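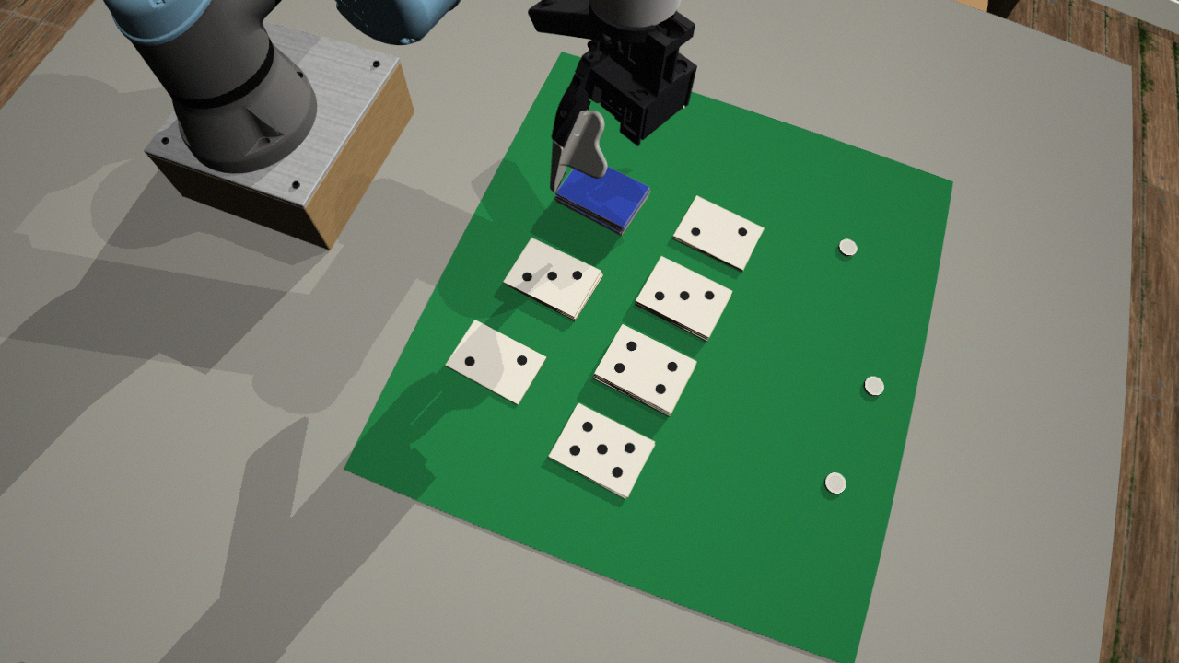
4. Trying the Wokport card kit

We chose the Wokport kit from Ponik as the third product in our review, mainly for its card-sorting task. The kit is a software package: a simulated arm with a two-finger gripper, a set of table layouts, and a scripting layer that our students picked up in one afternoon. Flat objects are a lovely test for a gripper. They offer very little edge to hold, they hide one another when stacked, and a small error in height is enough to spoil a grasp. We were delighted to find a kit that takes them seriously!

4.1 Layout and task

Each run uses the same green mat. Cards marked with black pips go in two columns, and the arm has to draw from a blue-backed stack and place each card on the pile with the matching number. We ran the task 40 times with the default controller and the same number again with the Karpenko planner, which Ponik sells as an add-on.

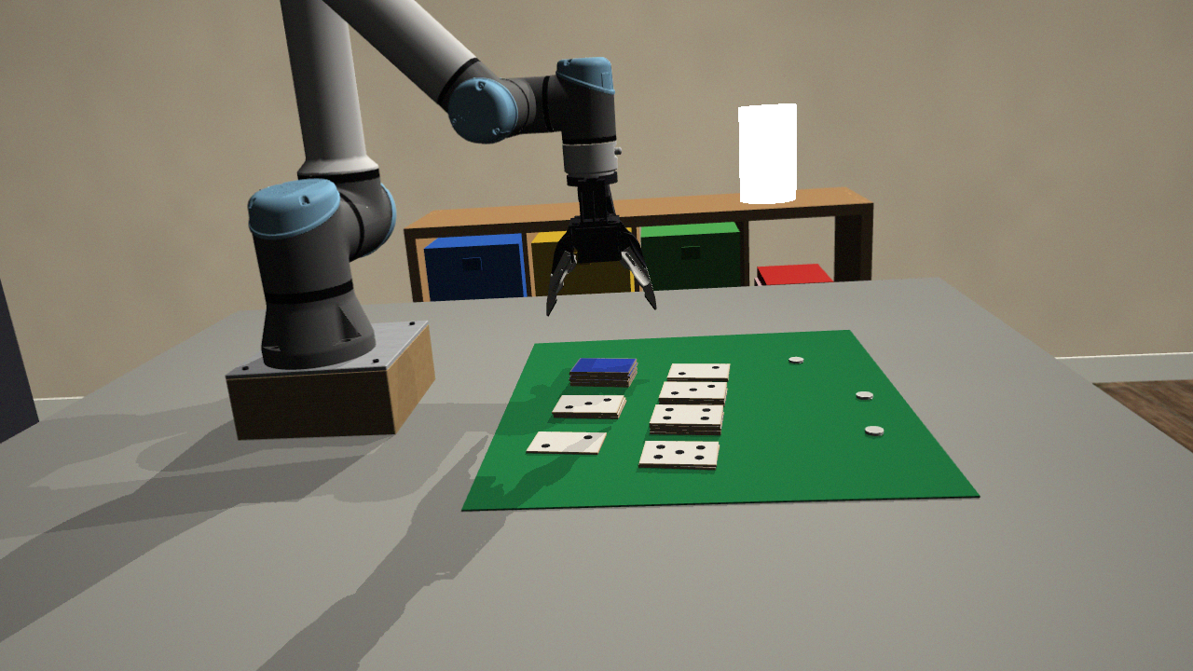
Figure 3. The gripper open above the table, with the card piles and three white discs on the mat.

The default controller finished 19 of its runs without help. Most of the others stopped at the draw, where the fingers closed a little too high. The planner did better on tall piles (a real pleasure to watch, if you have ever fought with stacking code) and slightly worse on single cards. Changing the approach height took one line in the settings file, and we would have liked to see that line in the manual.

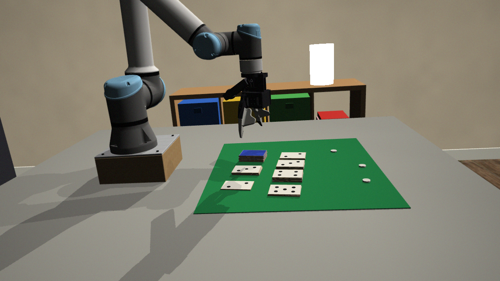 Agata Sanna, reading a draft of this section, wrote that we were too kind about the manual, and that a team without our background would lose days on the gripper settings alone. She also asked for a comparison with Clerniletti, whose kit costs more but comes with worked lessons. We agree on both points and return to the price in Section 6.

4.2 Use in teaching

Groups of 4 shared one licence during the October course, and every group had a working script by the end of the second session. 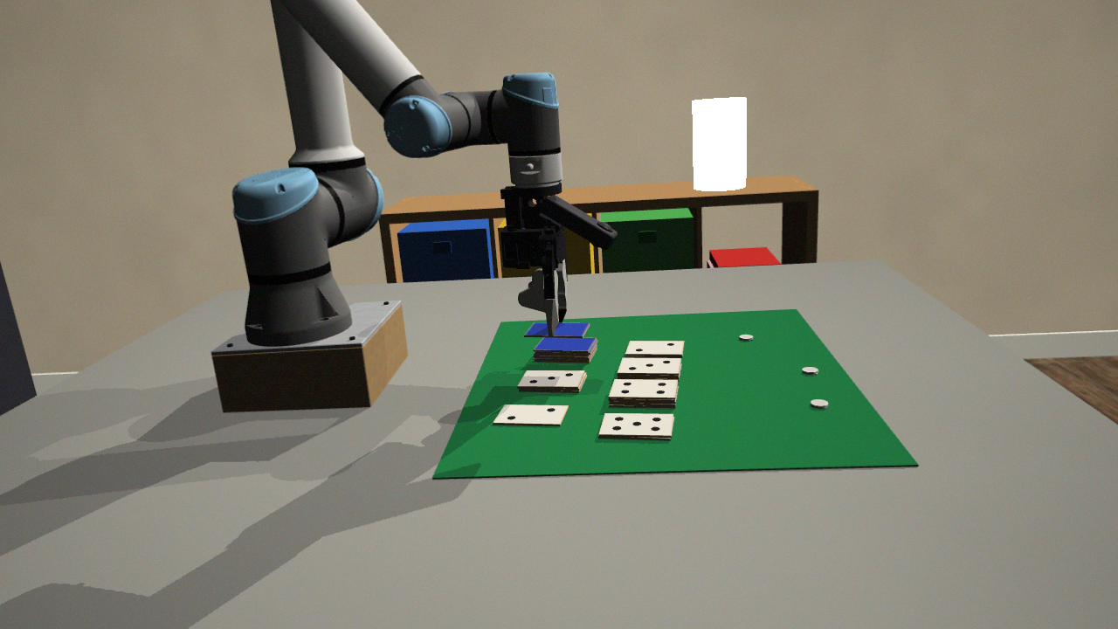
Can the kit be used without the planner? It can, and for a first course we would recommend starting that way, as the default controller is easier to read and its mistakes are easier to trace. The planner can be added later without changes to existing scripts.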